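Is a wrist camera worth it for picking up cloth, or is the fixed one enough?

Posted by Hefin Llewellyn in Grippers and Cameras

We've got two arms facing one long table and we're meant to be choosing a gripper and a camera position for folding and moving cloth. The job is small stuff, tea towels and the like. One supplier (Kulkarni) says a plain two-finger gripper with a camera at the wrist will do the lot. Another lot, Cokby, want to sell us soft fingers and their own vision box, and the quote is 751 more per arm. I don't believe either of them yet.

The table is covered in brown paper and taped off into cells so we can say where a cloth started and where it ended up. So far I've been working from the fixed camera only, and the pinch on the edge of the cloth looks fine from there.

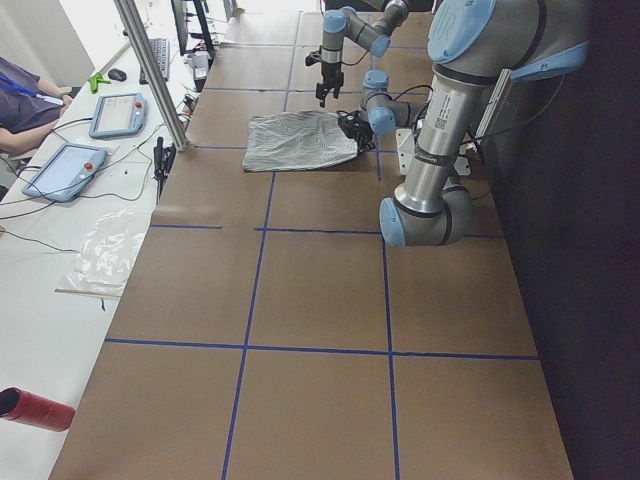
Near arm with a corner of the grey and white cloth in its gripper, second arm open behind it.

My trouble is that "looks fine" is all I can say. From that distance I can't tell one layer from two, and the pattern on the cloth doesn't help. I also have the arm itself standing over half the table, so there are poses where I lose sight of the fingers.

Has anybody run both cameras and kept proper notes? I'm not after sales talk. I've had two brochures this month and they both use the word "effortless".

Thenmozhi Shetty

Yes, both, on a similar table, for most of October. We logged 235 grasps. I won't give you our success rate, as our cloths aren't yours and I've seen what people do with a borrowed percentage.

The wrist camera is good for the last bit of the approach and poor at nearly everything before it. You can see stripes bend where the material rises over a fold, and that tells you far more about where to pinch than the fixed view does. Then you move back a little and most of what you get is paper. If your software finds its place from the tape lines, check how many it can still see at your normal working height. Ours lost its bearings whenever the cloth lay across a line. 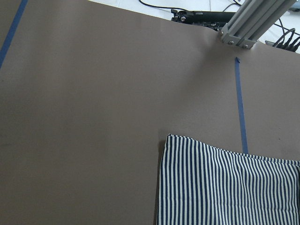 What I'd do before paying anyone

Leave the fixed camera where it is and use it for coarse position only. Bolt it to something that doesn't share a frame with the arms if you can. We had ours on the same extrusion and every quick stop showed up as a shake.

Flatten the paper. A gentle ripple is nothing to your eye, but in a close view it throws a faint shadow, and our edge finder took that for the side of a towel more than once. We blamed the gripper for a week – it was the paper.

Try a striped cloth and a plain one. Stripes flatter every system I've tested. If a salesman turns up with his own striped towel, hand him a plain white one and watch the two-finger demo again.

On the soft fingers, I'm doubtful. They were kinder to thin fabric and worse at getting under a flat edge. Ask Cokby to lend you a pair. If they won't, there's your reply.

Rocío Chávez

We went with the Tadedo fingers and they're great, never had a problem. Just get the wrist camera, you can always switch it off.

Young-sook Sung

I'd be careful with "never had a problem". How many cloths, and were they all laid out by hand first? Lots of grippers look marvellous when somebody has left a corner sticking up.

Hefin, one thing to add to Thenmozhi's list. Run the cable for the wrist camera before you judge it. Ours tugged at the last joint in certain poses, and we'd put the missed picks down to bad vision. Take the arm slowly through its whole reach from the pendant and watch the cable the entire way.

And test the pinch by lifting and turning. A grip that holds while the cloth is still half on the table hasn't been asked to do much.

Hefin Llewellyn

Thanks. I've asked Cokby about a loan pair and been told someone called Penditen handles loans in this country, so that's another email. Plain white cloths are ordered. I'll redo the paper before I try anything else.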